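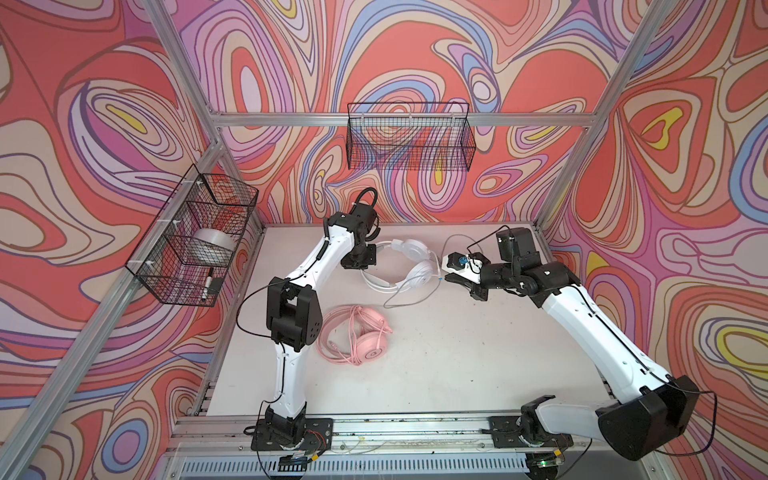
22 de mayo de 2026
Cuaderno del taller, mesa de marmolado

Empiezo por el baño, que es lo que me ha tenido despierta media noche. Ayer por la tarde preparé 3000 ml de carragenato a 8 gramos por litro, batido con agua destilada en tres tandas para no forzar la batidora pequeña, y lo dejé reposar tapado con papel de periódico. Esta mañana estaba precioso, la verdad, sin apenas burbujas y con esa consistencia de clara de huevo que una reconoce en cuanto mete el peine y lo levanta. Temperatura del baño al empezar: la misma que la de la habitación, que es lo que siempre me pide Magdalini y lo que yo siempre me salto cuando tengo prisa.

El encargo es el de Brendcombe, las guardas para la reedición de los cuadernos de botánica. Quieren 62 pliegos en tono coral con algo de azul, dibujo suelto, nada de peinado pavo real (lo pusieron por escrito y subrayado, pobres, se ve que alguien les entregó pavo real una vez y no lo han olvidado). Papel de Sindirbridge, lote 555, el verjurado crema. Del lote anterior no queda más que un pliego y medio, que guardo para pruebas.

Alumbrado: esponja casi escurrida, una sola pasada por la cara buena, y a prensar entre tableros mientras conserva algo de humedad. El lote 555 bebe más que el otro. En los primeros pliegos el color se quedaba agarrado por el centro y se lavaba por las orillas, con esos bordes pálidos tan tristes. Pensé en la hiel, luego pensé en el agua, luego me senté a tomar un té con Imani y fue ella la que preguntó si estaba llegando con la esponja hasta el borde. Pues no estaba llegando. Con el pliego apoyado encima de otro mayor se puede salir una con la esponja sin miedo, y el asunto quedó resuelto. Lo dejo anotado porque ya me pasó en el encargo de Druvley y entonces no lo escribí.

Colores, en el orden en que los echo:
Azul vincapervinca, dos gotas de hiel por cuenco. Abre mucho, va siempre primero.
Lavanda, tres gotas.
Rosa, tres gotas, aunque pide remover cada poco porque el pigmento se va al fondo.
Coral, cinco gotas. Es el perezoso de la familia. Con cuatro se encoge en cuanto le cae la crema encima.
Crema, cinco gotas y echada con la escobilla de paja, de lejos.

El amarillo lo he dejado fuera casi siempre. Imani probó a salpicar un poquito en el último momento y queda alegre, pero en Brendcombe no lo han pedido y prefiero mandarles una muestra aparte y que decidan ellos.

El movimiento: punzón de arriba abajo y vuelta, ancho, y después unos giros lentos donde pida el cuerpo. Magdalini insiste en que se nota cuando una piensa demasiado los giros, y tiene razón, los pliegos que más me gustan son los de media mañana, cuando ya estaba con la radio puesta y charlando. Lo difícil es que todos parezcan hermanos sin ser gemelos. Para eso me ayuda tener un pliego de referencia colgado a la altura de los ojos y no mirar los anteriores, que si no voy copiando mis propios errores.

Limpieza de la superficie con tiras de periódico entre pliego y pliego, del ancho de la cubeta. Después de comer el baño empezó a ensuciarse y salieron unas estrellitas de polvo en el azul - muy bonitas, por cierto, pero no son lo que nos han encargado. Las aparto para forrar cajas. Cubrir la cubeta durante la comida, aunque solo sea media hora.

Secado en las cuerdas del fondo, con los pliegos a caballo sobre tubo y no con pinza. La pinza marca. Mañana a prensar todo con peso, y cuando estén planos, cera y bruñido a mano por la cara buena.

Sobre la línea Lu, los acuarelables nuevos que compró Magdalini: probados tres cuencos al final del día. El rosa flota bien y no hace falta tocarlo. El azul me granula, no sé si por el baño ya cansado o por el pigmento. Hay que repetirlo con carragenato fresco antes de opinar, y si para julio seguimos igual, volvemos a los de siempre y estos los usamos para los cursos, que los niños les sacarán partido seguro.

Pendiente: lavar peines con agua sola (sin jabón, Imani, por favor, que luego el color huye del peine y nos volvemos locas), pedir hiel, y contestar a Brendcombe sobre el sentido de la fibra. Lo quieren paralelo al lomo y hay que dejarlo marcado a lápiz por detrás en cada pliego antes de guillotinar.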